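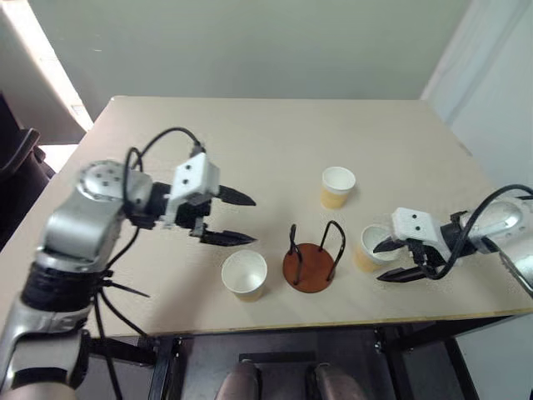 Paper cups and the wire-loop holder on the beige table.

November 1, 2025

Cup day again! I finally got the beige table to myself, so I put out three of the white cups with the yellow-orange band at the bottom and stood the little holder in with them (the one with the reddish-brown base and the two black loops). I'm trying to settle which cups and which holder we order for the Wattimena open house, and I'd like to stop changing my mind before the order goes in.

Cups first. I still like these. The pale band is easy to pick out even on a beige top, and the rounded rim is kind to people who sip slowly, like me. Borkex sells them in sleeves and we'd need 800 for the whole event, which sounds crazy until you remember how many went in April. The plain ones from Clellholm are cheaper, but they went soft on me after one refill of coffee, so that's a no from me.

The holder I'm less sure of. We'd want it for napkins, or maybe the folded program cards, and I keep going back and forth on the loops. Cards slid out sideways when I tried five of them last week. A thick stack did better! Chak-lun Tse thinks we should bend the loops closer together and be done with it. Fine by me, but I want to try it on a spare first.

Still to do: ask Borkex about lids, find the Plidska catalog (who had it last?), and cut some test cards from the heavier stock. Leftover sleeves go back on the shelf by the sink, open end down please.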